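Home | Talks | Notes | Archive | Contact
Print this page | E-mail this page

Do Open Offices Make Us Talk More? Speaker notes, Friederike Wunderlich
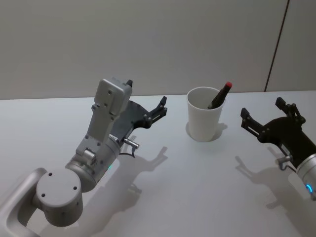
Start with the claim as it usually gets sold: take down the walls and people will bump into each other and have ideas. Ask the room who has had an idea this way. Wait. Don't rescue them.

Slide 2. The Witton survey. 178 staff, one building, answers collected 4 weeks after the move. 61 percent said they felt "more connected." I'd like to know what they thought that meant. The question came right after one about the new coffee bar. Also, the firm that ran the survey sells desks. Say this flatly, no eyebrow.

Slide 3. Feeling connected and talking are two separate things. Witton never measured talking. Lindemann did, sort of, by counting messages, and messages went up after their walls came down. The brochure calls that collaboration. I think people sitting ten feet apart were typing because they didn't want the whole floor to hear.

(If Sibusiso Adams is there he will bring up Rustari. Fair enough. Rustari kept its small rooms and only opened up the hallway, so I don't see how it helps his side. Be polite.)

Slide 4. Headphones. Skip if we're past 2:40.

Slide 5. Cost. Skulent put its savings on rent at 43 percent and I have no quarrel with that number. If you want cheaper floor space, say so to your staff. They can take it. What bothers me is the second half of the memo, where the savings turn into "culture."

Slide 6. What would change my mind: the same people, before and after, a year apart, with somebody asking who didn't build the place. I've been asking for one since March.

Questions. Repeat each one into the mike, the back row can't hear.

Print | E-mail | Back to Talks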